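Can a machine put the chairs away yet?

Short answer, no. Longer answer below, written fast between two calls so forgive the typos.

We've had a lot of mail about Dellonari and its hall-reset trial - the one where a wheeled unit is meant to clear a function room after an event. Stack chairs, pack up kit, leave the floor ready for the hoover. Sounds easy. Two people do it in 40 minutes while talking about something else.

Folding chairs are the part everyone underestimates. Shiny tube legs confuse depth sensors, the seat swings when you lift the back, and then the thing has to lean on a wall without sliding. Dellonari says 68 percent of chairs ended up where they should. Which means somebody still walks the room afterwards.

Soft stuff is worse. A black fabric bag has no fixed shape, and hands sort that out without any thought. One grips, the other feels for the opening. So a fair bit of the money right now is going into recording people at it, markers strapped to both wrists, chairs and carpet and all. Cenusine wants 2,000 clips of bag handling alone before it trains anything. Slow work, and dull, but probaly the right order to do it in. 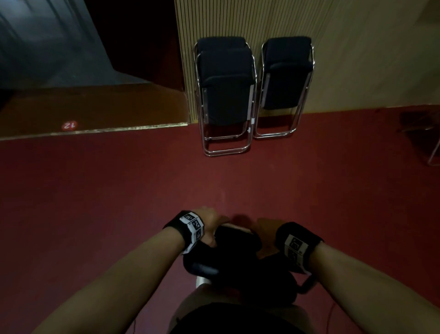
What's worth paying for now

Floor scrubbers, yes. Big flat rooms, no steps, let them run at night. Bauerfeind hires out a decent one and the battery lasts. Keep it well back from any stage edge.

Chair movers - wait. Inudance has a cart that carries 56 folded chairs but you load it by hand, so call it a trolley with a motor. Handy on long corridors. Not a robot.

Bags, cables, mic stands - people, for a good while yet.

More in August, if Dellonari lets us in to watch teh second round.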